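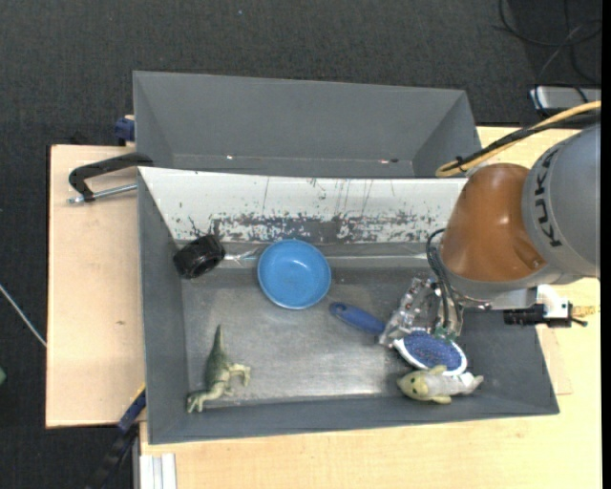
Section 4: Setting up the sorting bins

This section covers placing the bins, deciding what goes in them, and the first sort. Read it through once before you start. If you have not yet put the table together, go back to Section 3.

4.1 What you need

The Vomley sorting set comes with two grey bins of the same size, a sheet of stick-on labels and a card with the sorting chart on it. You will also need:

A table deep enough for both bins, one behind the other
A damp cloth and a dry cloth
Washing-up liquid
A small box or bag for rubbish
A bag for anything you mean to give away
Fasteck tape, or any other strong tape, if you are fitting a wall panel (see 4.3)

Note: The bins are sold without lids. Lids from the older Vomley set do not fit, as the rim is a different width.

4.2 Placing the bins

1. Clear the table and wipe it down. Let it dry. Grit under a bin will scratch a wooden top when the bin is pushed across it.

2. Put the first bin at the front of the table with its long side facing you. Leave a strip of table between the bin and the edge, wide enough to rest your forearm on.

3. Put the second bin directly behind the first, with the long sides parallel. They can touch at the rim, but do not push so hard that one rides up over the other.

4. Press down on each corner in turn. If a bin rocks, turn it end for end and try again. If it still rocks, check the table legs (Section 3, step 9).

5. Stand where you mean to work and reach to the far wall of the front bin. You should be able to touch the bottom in the corners without leaning on the rim. If you can't, bring the bin closer or lower the table by one notch.

Caution: Do not stack one bin inside the other with things still in the lower one. The walls slope, and the upper bin will wedge itself tight. Bowls crack and soft toys come out flat.

Caution: Do not sit or stand on the rim. It is not made to take weight.

The front bin is the working bin. Everything loose goes into it first. The rear bin is for things that have been looked at and are waiting to go somewhere else. If you are left with only a narrow table, the rear bin can go on the floor beside you, but keep it on the same side each time or you will find yourself putting things back where they came from.

4.3 Fitting a wall panel (optional)

A white panel along the back wall makes small dark items easier to see, and it keeps the worst of the knocks off the bin itself. The Vomley panel is sold separately. A strip of stiff white board cut to length does the same job.

1. Wash the inside of the back wall with warm water and a drop of washing-up liquid. Rinse and dry.

2. Hold the panel against the wall and check that it sits below the rim along its whole length. Trim it if not.

3. Fix it at both ends and in the middle. Press for a slow count of 22.

4. Leave the bin overnight before putting anything in it.

Note: Painted panels wear along the lower part first, where things slide down and rub. Scratches higher up are only a matter of looks. Once the paint begins to flake, wipe off the loose bits and decide whether to repaint or replace. Do not keep baby items or anything used for food in a bin with a flaking panel.

4.4 What goes in the bin

The set is meant for the mixed household things that gather on worktops, stairs and windowsills. A normal load is something like a roll of tape, a blue bowl, a brush, a toy dinosaur, another animal toy and a bit of clear wrapping. They do not belong together, and the chart on the card tells you where each one goes next.

Do not put in:

Knives, razor blades, open scissors or broken glass
Medicines
Batteries that have leaked
Food, or anything with food still on it
Anything wet

Caution: If there are small children in the house, keep loose wrapping and small parts out of their reach while you sort.

4.5 Loading the bin

1. Lay things in one at a time. Tipping a full carrier bag into the bin is quicker but you will spend the time again untangling it.

2. Put round things against a wall or in a corner. A roll of tape on its edge will travel from one end of the bin to the other when the table is nudged.

3. Stand bowls and cups upright, and keep them empty. Small items dropped into a bowl tend to go unnoticed, and they go into the kitchen cupboard with it.

4. Lay brushes flat. Do not stand a brush on its bristles, as they will take a set.

5. Stop when the bottom of the bin is covered in one layer. If you have more to sort, do it as a second load.

Note: The bottom will scuff in use. This does no harm. Scuffed bins also reflect light in patches, so if you find it hard to see clear or shiny things against the bottom, move the lamp to one side – overhead light is the worst for this.

4.6 Sorting

Work from the top of the chart down.

1. Rubbish first. Take out loose wrapping, torn film, tags and used tape. Clear film is easy to miss against a shiny surface, so feel for it as well as looking. Put it in the rubbish box at once and not in the rear bin.

2. Kitchen things. Bowls, cups, spoons and tubs go into the rear bin, left-hand end. They will be washed before they are put away, even if they look clean.

3. Brushes. Pull out hair and fluff before you do anything else. A hairbrush with a hole in the handle can be hung on a hook in the bathroom and need never come back to the bin. Scrubbing brushes go with the cleaning things under the sink.

4. Tape, string and glue. Check that the end of a roll of tape is folded over, so that you can find it again. Dark glossy tape is the hardest to find the end of. These go into the rear bin, right-hand end, and from there to the tool drawer.

5. Toys. Toy animals and dinosaurs go in last. Check tails and legs for splits. A hard toy with a split can be washed and kept if the edges are smooth; if they are sharp, throw it out. The rest go straight to the toy box.

6. Anything left over. Give it a place now or put it in the giving-away bag. Do not leave it in the bin for next time.

Note: The chart can be changed to suit your own house. Blank labels are on the back of the sheet. If you use the Quintana drawer units, the colours on their labels match the colours on the chart.

4.7 Emptying the rear bin

1. Carry the bin with both hands, one at each short end. Do not drag it by the rim.

2. Go round the house once, in the order kitchen, bathroom, tool drawer, toy box.

3. Bring the bin back and put it behind the front one, as in 4.2 step 3.

If the rear bin is not emptied on the same day it will become a second front bin, and you will have two to sort.

4.8 Cleaning

Wipe both bins out with a damp cloth once a week, or after any load that has left dust or glitter behind. Dry them before use. For marks that will not shift, use a little washing-up liquid and leave it for 2 minutes.

Caution: Do not use scouring powder or wire wool. Do not put the bins in a dishwasher.

Sticky patches from tape can be removed with cooking oil on a dry cloth. Wash the oil off afterwards, and keep it away from a painted panel, where it will lift the edges.

4.9 Common problems

The bins creep apart on the table.
The table top is too smooth or the bins are wet underneath. Dry them, then put a strip of non-slip matting under each.

Small things get lost in the corners.
The load is too big. See 4.5, step 5.

The panel has come loose at one end.
Take it off completely, clean both surfaces and fit it again. Adding more tape over the old tape does not hold.

The chart card has been lost.
Ask Mavometti for part 3000. It is sent by post in a flat envelope, with a fresh sheet of labels.

Now go on to Section 5: Labels and drawers.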